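We use cookies to keep this site working and to count visits. By continuing to browse you accept our cookie policy. Accept | Manage settings

Tovevance Student Robotics Project
Progress report to the Grastimon Education Fund
Reporting period ending June 30, 2019
Prepared by Katalin Győri, project lead

Summary

This report covers the second half of the first grant year. The project is a two-semester course in which students build a small table-top manipulation system and enter it in the Unska student challenge. The course has 16 students enrolled, split into four teams. The first semester was spent mostly on mechanical work and safety training. The second semester, reported here, was spent on hand-held grippers, recording demonstrations, and a first round of training runs on the arm.

We are on schedule for three of the four milestones in the agreement. The fourth, the full pick-and-place run without help from a student, is behind by several weeks and has been moved to September. The reasons are given under Milestone 4.

Milestone 1: Course materials

Complete. The lab handbook was finished and handed out at the start of the semester. It runs to 56 pages and covers bench rules, wiring, calibration, the recording procedure and the format for lab notebooks. Two sections were rewritten after the first month. The wiring section had assumed that students already knew how to crimp connectors, and most did not. The calibration section gave the steps in an order that made people take the gripper apart twice.

The handbook will be revised once more over the summer. Students turned in written comments on it as part of their final grade, and the comments were more useful than the survey we had planned to use. The most frequent request was for a fault list at the back, arranged by symptom. We will add one.

Milestone 2: Hardware

Complete, with one substitution. The agreement called for each team to have its own pair of hand-held grippers by midterm. All four pairs were ready by then. The fingers were redesigned once. The first version flexed too much at the tip when closing on anything heavier than an empty cup, and the position of the object shifted as it was lifted. The second version is thicker at the base and has held up.

The substitution concerns the cable. We had budgeted for a flexible cable from Tessier, but the lead time was longer than the semester allowed. The students used a stiffer cable that we had in stock. It works, but it pulls on the wrist during long sessions, and three of the four teams mentioned this in their notebooks. The flexible cable is now on order and will be fitted before the fall semester. The cost is within the original hardware line.

The marker plates that go on the grippers took longer than planned. The first set was printed on glossy stock and gave poor tracking under the lab lights. The second set is matte. Students also learned that a plate that is bumped and pushed back by hand is no longer in the same place as far as the software is concerned. After one team lost an afternoon of recordings this way, we added a check at the start of each session – one person holds the gripper in the jig, another reads the offset aloud, and both sign the sheet.

Milestone 3: Demonstration recordings

Complete. The target was 1,000 accepted recordings across all teams. The total at the close of the semester was 1,275. A recording is accepted when the task is finished, both grippers were tracked from start to end, and a student from another team has reviewed it.

The teams worked on 6 tasks. Two are simple (moving a cup to a mark, turning a cup upright). Two use both hands (handing an object from left to right, steadying a container while placing something in it). The last two combine earlier steps. The tasks were chosen by the students from a longer list, and each team wrote the instructions for at least one of them.

The quality of the recordings was uneven at first. In the early weeks, students tended to move quickly and to correct themselves in mid-air, and those corrections went into the data along with everything else. The teams agreed on a slower pace and on a fixed starting position for the hands. The share of rejected recordings dropped after that. We do not have a clean figure for the early weeks, as the review form was changed partway through, and we would not want to quote one.

Cross-team review was added at the suggestion of a student and was not in the original plan. It takes time, and there was some grumbling. It also led to the teams talking to each other, which they had not done much of in the first semester.
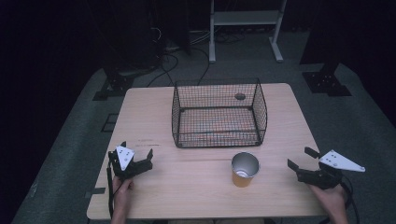 Cup and basket setup, with a hand-held gripper on each side of the table.

The cup and basket task turned out to be the hardest of the set. A wire basket offers few flat surfaces, and a finger that comes in slightly low can catch on the rim. Metal cups also gave the depth software trouble on the inside surface. Two teams dealt with this by gripping the cup from the outside only and writing that into the instructions. Another team tried approaching from above and gave it up after a week. Their notes on why it failed are good and will go into the handbook.

Milestone 4: Unassisted run on the arm

Not complete. The agreement called for each team to show one full pick-and-place run on the arm, with no student touching the equipment, by the end of the semester. Two teams managed this on the simple cup task. The other two had runs that went most of the way and needed a restart.

There were two causes. The arm was out of service for part of the spring with a faulty joint encoder, and the repair used up most of the time set aside for testing. The second cause was our planning. We had scheduled training runs for all four teams in the same two weeks on one workstation, and the queue backed up. Next year the teams will be staggered.

The two remaining teams will complete the milestone in September. All eight students in those teams have said they will return for the fall session. No additional funds are requested for this.

Student participation

No student withdrew during the period. Attendance at lab sessions was steady except in the last two weeks before exams. Five students had no programming background when they joined, and all five were running and reviewing recordings without help by midterm. Several asked for more instruction on the training side of the work, and less on mechanical drawing. We plan to move one drawing session to the fall and use the time for this.

Budget

Spending is in line with the approved budget. Hardware is slightly under, pending the invoice for the cable. The repair of the joint encoder was covered by the service agreement on the arm and was not charged to the grant. Travel to the Unska challenge has not yet been spent. A full statement is attached separately.

Plans for the next period

– Fit the new cable to all grippers and recheck the plates.
– Finish Milestone 4 with the two remaining teams.
– Issue the revised handbook, with the fault list.
– Choose the entry for the Unska challenge. The students will vote on this after all four teams have completed their runs.
– Enroll the second group of students. Four of the current students have offered to help teach the calibration sessions, and we would like to pay them a small stipend from the unspent part of the hardware line. Please let us know whether this change needs written approval.

Questions about this report can be sent to Katalin Győri at the project office.

Sign up for our newsletter to get project updates by email. You can unsubscribe at any time.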